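Commuting over the bridge, bus or bike?

temixrider
Starting at Lamptey in October, it's 8 miles each way. Bus pass is 24 a week. Bike I'd have to buy, budget 400. Anyone done both? 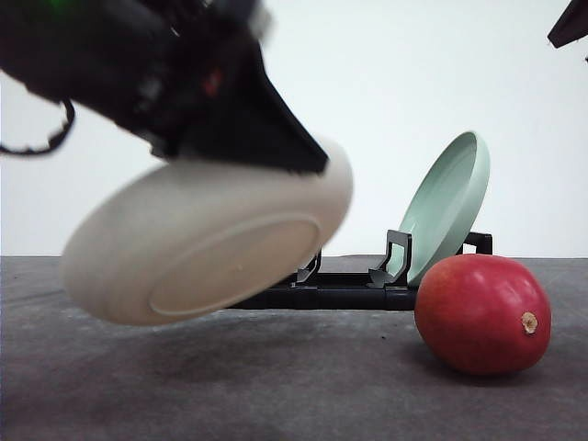
Black casing, spot of green light up top

kovholm_jo
Bus. Bridge wind is brutal, you'll hate it by week two.

pedalpat
Disagree. Wind's fine if you leave early. 400 gets you a decent used Jerkari - check the chain first. 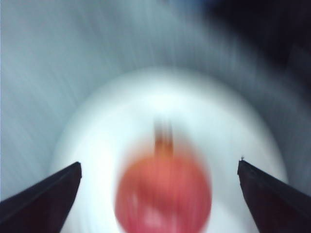 Something red, kinda blurry

kovholm_jo
Easy for you to say, you live downhill. And where does he lock it? Racks at the station are allways full.

temixrider
Lamptey has indoor racks, I asked. Showers too but only til 10.

Abdul-Rahman Akolgo
Did both. Bus in the morning, bike home, rack on the front of the bus is free. Took me over an hour on the bad days tho

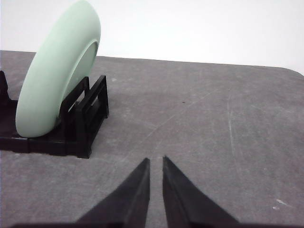 and that was with no headwind, just lights. Get good tires before anything else.

pedalpat
Or skip the bus and save teh 24.

kovholm_jo
Talk to me when it's icy.

temixrider
ok trying the bus first week, then we'll see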